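The Doorway at Udville
How a delivery robot passed every simulated test and then drove into a door

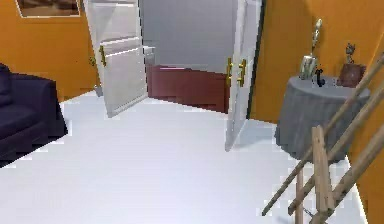

A clean record in software

The room exists only on a computer. It has orange walls, a white floor, a navy sofa and a pair of white double doors standing open. Engineers at Tralus, a small company that builds indoor delivery robots, used rooms like it to teach their machine, the Tarero, how to get from one part of a building to another. The doors were the point of the exercise. The robot started on one side and had to finish on the other without touching anything.

It did that 1,166 times in a row. On the strength of that record, Tralus shipped two Tareros to the Cordeiro, a residential hotel in Udville, to carry linens and meal trays between the kitchen and the guest floors.

On the night of the accident, one of them drove into the edge of an open door at close to full speed. The door swung back and hit Shona Wihongi, a night supervisor, who was coming through behind it with a tray. She broke two bones in her wrist.

"I heard the motor and thought it would wait, the way it always did," Wihongi said. "Then the door came at me."

The company's incident report, dated 28/06/2025, runs to 42 pages. Most of it deals with a strip of brass.

What the sensor missed

The doors at the Cordeiro have long brass pull handles, polished every week. The Tarero finds obstacles with a laser scanner mounted low on its body and a depth camera higher up. The camera works by throwing out a pattern of infrared light and measuring what comes back. Polished metal can send that light off in another direction. To the camera, the handle and part of the door next to it were a hole.

The laser should have caught the door anyway. It did, but only as a thin line, because the leaf was standing nearly edge-on to the robot. The software had two sensors that disagreed. It had been set to trust the camera in narrow spaces, after early trials in which the laser picked up carpet fringe and stopped the robot for no reason.

The simulated doors had handles too, gold-colored vertical ones. They looked like metal on a screen. The simulated camera, though, measured distance straight from the geometry of the model, so a shiny handle and a painted panel gave the same perfect reading. The robot had never met a surface it couldn't see.

Tralus had a setting that adds sensor errors to the simulation. It was switched off to make the runs faster. The report says the plan was to turn it back on before release, and gives no record that anyone did.

The second failure

A bumper on the front of the Tarero is meant to cut power to the wheels on contact. It worked, after a delay. The report puts the gap at 336 milliseconds, long enough for the robot to keep pushing while the door was already moving.

Both robots were pulled from service the next morning. Tralus has since changed the software so that either sensor alone can stop the machine, and has lowered its speed near doorways to 30 centimeters per second. The bumper circuit is being replaced.

The hotel has not decided whether to take the robots back. A trial with no guests in the building is planned for July. Wihongi has been asked to attend and has said she will, if she can stand on the kitchen side.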